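Course handout 4: Small plug-in devices and their printed material
Sep 17, 2018 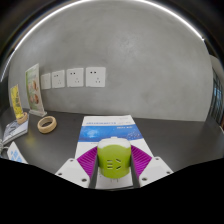

Fig. 1. Green plug-in unit with white cap, over a brochure with a blue band.

## What this unit covers

The last handout dealt with large appliances and their rating plates. This one deals with small devices that have their own prongs and sit directly at the outlet: night lights, chargers, air fresheners, sensors, timers. They have very little surface to print on, so most of what a user needs to know has to go somewhere else. Part of it goes into the shape and the symbols on the housing, and the rest goes on paper.

Read sections 1 to 3 before class. The exercise at the end is due at the start of the next session.

## 1. The housing

A plug-in device hangs from its own prongs. Weight and depth matter more than height. A short body keeps the load close to the wall, and a long one pulls on the contacts and gets knocked by furniture.

The unit in Fig. 1 is a short, squat cylinder. The body is matte and the domed cap is glossy, so the two parts are easy to tell apart even in a black-and-white copy of this handout. When you describe a housing, write down in this order:

- overall shape and proportions
- color and finish of each part
- where the parts meet
- openings, and which face they are on
- position of the prongs

Do not write down what the device does until you have finished the list. Students who start with the function tend to skip the openings.

## 2. Symbols made from openings

A symbol can be printed, molded or cut. Printed symbols rub off. Molded ones last but are hard to read when they are the same color as the body. A cutout shows up well if what is behind it is darker or lighter than the housing.

The front of the green unit has three horizontal slots, one over another, with a chevron pointing right beside them. Note that a chevron alone is open to several readings: "next," "play," "this side," "forward." Slots are just as open. They may be part of a mark, or vents, or both. From a view of the front you cannot settle this, and your notes should say so.

For the Plarine exercise in April, many groups wrote "vent" with no question mark. Please put one in.

## 3. The brochure

Paper that goes with a small device usually does one of two jobs. An instruction leaflet tells the user how to install it. A brochure tells a buyer or visitor why it exists - and often leaves out the installation altogether.

The brochure in Fig. 1 is mostly white, with a wide blue band showing a glowing globe and a pattern of dots and lines like a network. This is common artwork for anything to do with data or connections. It sets a mood and carries no technical information. The title is small blue text near the top, so the band will be noticed first.

Compare the two Skundari leaflets in the course folder. One has the title in the band and the other has it in the margin. Hold each at arm's length and note which you can still read.

## 4. Terms

**Housing** - the outer shell of the device.

**Cap** - a separate or separate-looking top part.

**Cutout** - an opening with a deliberate shape.

**Band** - a strip of color or artwork across a printed page.

## Exercise

Choose one plug-in device, from home or from the Usent box in the classroom.

1. Describe the housing using the list in section 1.
2. Draw every symbol and opening on the front face. Give two possible readings for each.
3. Plan the front page of a brochure for it. Mark the title, the artwork and any label.

Maximum 800 words, plus drawings. Hand in on paper. The Liem template is fine for the drawings but not required.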